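Unit 4 handout: Can machines do chores yet?
Service Automation, room 11, Lewis Building
Instructor: Caradog Probert

Read this before the October lab. Bring it with you, marked up.

1. What we mean by a chore

A chore is a job with a known goal and an unknown starting state. Everyone agrees what a cleared table is. No two tables start out the same. Factory work mostly fixes the starting state: the part arrives in the same tray, facing the same way, every cycle. That is why a welding cell from the 1980s could run all night and a machine that tidies a living room is still a research subject.

2. Where things stand

Floors are largely solved, if the floor is clear. Dishes are solved once they are in the dishwasher. Loading the dishwasher is not solved. Folding works in the lab on towels and shirts, slowly, and gets worse with anything inside out.

On the shop floor, moving closed boxes is routine. Picking mixed goods from a bin works well enough to pay for itself in some warehouses. Cable routing and soft packaging are still mostly done by hand.

3. The Ruvport trial

Zusard ran one arm on a single task, table clearing, in a shared workroom. They logged 2562 attempts. Of these, 372 ended with a person stepping in. Work out the rate before class – then decide whether you would accept it from a machine in your own kitchen. Note that the log does not separate a dropped spoon from a dropped glass. We will talk about how you would change the form.

4. Teaching by demonstration

A common method now is to have a person do the chore with a hand-held gripper that carries its own camera. The robot later learns from the recordings. The person can work in ordinary rooms, with no robot present, and the gripper's view stays close to what the robot will get.

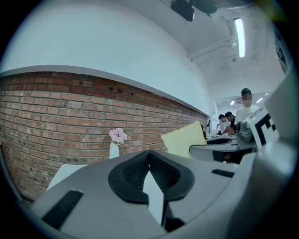
The weak point is coverage. If every demonstration comes from one room, the model learns that room. Change the lighting or the height of the table and the success rate can fall sharply. Stumau's course notes (section 2, on the reserve shelf) give a fair account of this.

5. To hand in

Pick one chore you did this week. Write down each step, including the ones you did without thinking. Mark the steps that need touch, and the steps where you changed your mind partway. One page, typed.

Lab groups stay the same as last time.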